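Skip to search
Search tips, tools, rooms

Household and Workshop Tips: Laundry, Sorting and Bench Chores
Print this page | E-mail this page

We use cookies to remember your print settings. Accept | Manage

Can a machine do it yet? Notes on folding, sorting and sweeping

Readers ask whether to wait for a machine before reorganizing a laundry area or a small shop. The short guidance is to arrange the work so that it goes faster by hand now. Most of the same changes will also help a machine later.

Washing and drying were automated long ago because the drum does not need to know what is in it. Folding is a different problem. A shirt has no fixed shape. Each time it is dropped it lands in a new one, and the collar or hem that a folder needs to find may be under two layers of cloth. A person finds it by feel and by giving the shirt a shake. A two-finger gripper has to find it mostly by sight, then pinch one layer without taking the one beneath.

Tips for faster folding, by hand or otherwise:

Work on a flat surface in one plain color. Dark socks on a dark blanket are slow for anyone to sort.

Keep the unsorted heap to one side and the folding area clear. Pull one item at a time.

Turn garments right side out before washing. Reversing a sleeve is among the hardest steps to automate and one of the slowest by hand.

Fold large pieces first. They form a base for the stack. 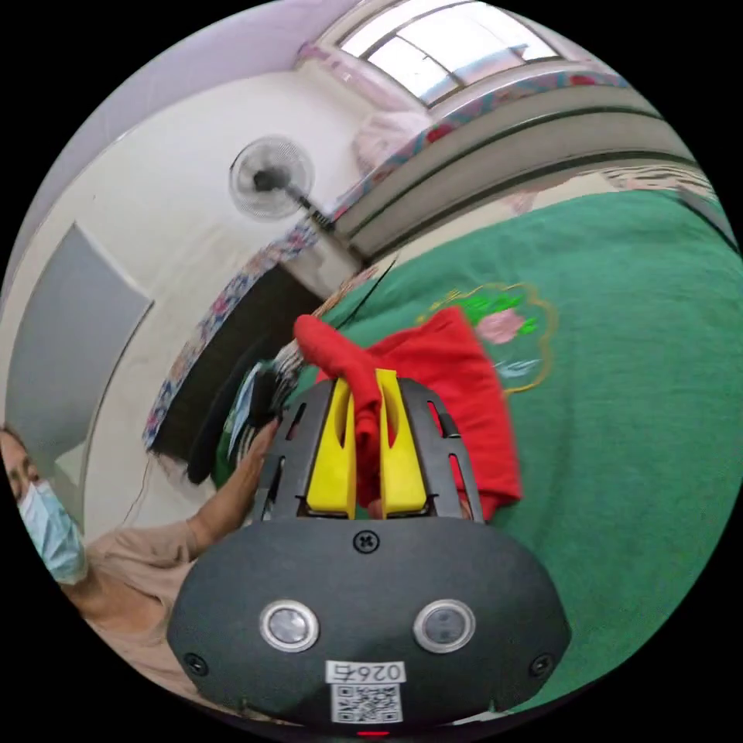
Will a home folding machine handle a mixed basket of laundry?
Expect it to manage towels and plain T-shirts of similar size, and expect to do the rest yourself. Straps, hoods, fitted sheets and anything inside out still need hands.

Speed is the second limit. In our own timing, one mixed load folded by hand on a bed took 15 minutes, including pairing socks. A bench arm set up in the Niltport shop was given only hand towels, laid out singly, and needed 83 seconds per towel. It dropped 2 in the first stack. The arm was a Koris unit with soft fingertips. Harder tips gripped better but left creases in thin cotton.

Shop-floor chores

The pattern is the same in a workshop. Machines do well where the part is rigid and the starting position is known. They do poorly with rags, hoses, cords and mixed bins.

Sorting fasteners: practical, within limits. The Ondon tray sorter was loaded with 932 screws of one thread and several lengths. It separated them by length without trouble. Washers had to be picked out first, as they jammed the feed slot. Run the lot through a coarse sieve before loading.

Sweeping: practical on open floor. Raise cords and air lines to hooks at knee height or above. Long metal shavings wrap around the brush and should be picked up with a magnet beforehand.

Wiping benches: poor. A machine can move a cloth over a flat top, but it does not judge when the oil is gone. Keep doing this by hand and change the cloth often.

Coiling hoses and cords: not yet. A spring reel does the job for far less money and needs no software.

Putting tools away: possible with a shadow board, where each tool has one outline and one hook. The Mujić board layout leaves a hand's width between outlines. That spacing also suits people wearing gloves.

Before buying anything

Write down the chore as separate steps and time each one. In laundry, carrying and putting away often take longer than folding, and a folding machine does neither. Check how items must be fed in. If each shirt has to be clipped in place by hand, time the clipping as well. Measure the floor space with the door or tray open. Ask what happens after a jam, and whether it can be cleared without tools.

For most homes, a clear surface at hip height and one basket per person will save more time than any machine we have tried. We plan to repeat the towel timing in December with the newer fingertips.

Print this page | E-mail this page

Get the tips newsletter. Enter your e-mail address. Subscribe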